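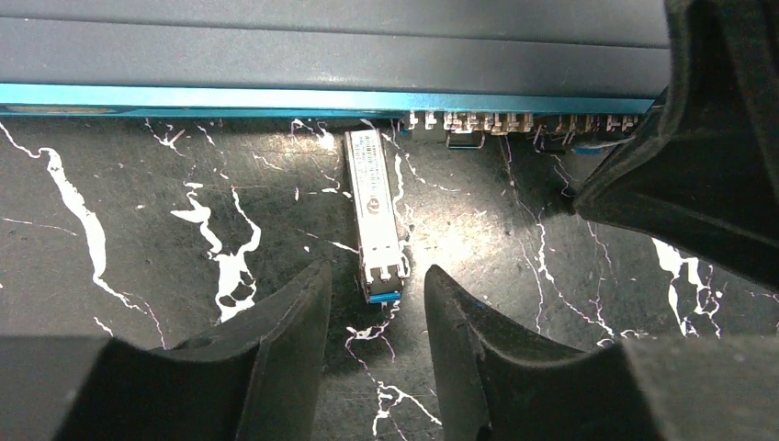 Network bench, Multondale office

We are replacing the switches on both floors this April. Vanderleia Furtado looks after the cabling list and Welington Barros has the spares.

Switch on the bench: dark grey housing with the teal-blue strip along the front. The ports run underneath it, and the blue tabs are the latches.

SFP module: the small silver one on the black marble-patterned top. We ordered 40 for the two floors. Spares go back in the drawer marked Mirkach.

Please send corrections to Welington.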